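**Shape sorter box, blue block - does anyone recognize this set?**

Larysa Yatsenko

Bought a secondhand shape sorter, orange-red box with cutouts in the top. No name on it anywhere, no instructions. The blue block is the one I cant figure out. Want to know if its a real set or two sets mixed together before I go buy spare pieces.
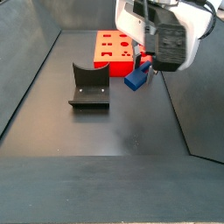
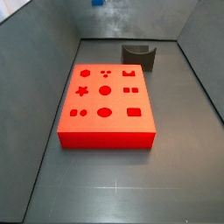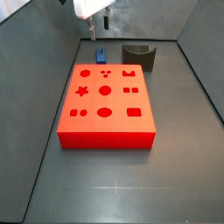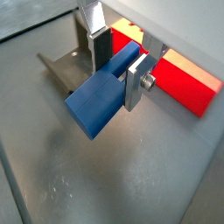

Nasrin Nazari

Could be a Merville, we had one for 5 years. On those every piece has its own hole and some holes are really several holes together, three little round ones for a piece with three pegs, that kind of thing. So don't judge by the side of the block, look at the END. Turn it and try each end over every opening. Took my daughter forever to get that.

If no end goes in anywhere then yeah, wrong set. Dont push hard, ours got a piece wedged and we had to pry it out with a butter knife.

Jairo Cáceres

My kids had one sort of like it. Lost most of the pieces in the move. Try ebay

Colm Ó Ceallaigh

Agree with Nasrin on checking the ends. Also put a sheet of paper over the top and rub with a crayon - you get every opening at full size. Then stand each piece on the paper and match it up. Much faster then poking at the box.

Wakach sells spares one at a time but check the measurments first, they made 2 sizes and the small ones just rattle around in the big box. I ordered wrong in October and they did take them back, minus shipping.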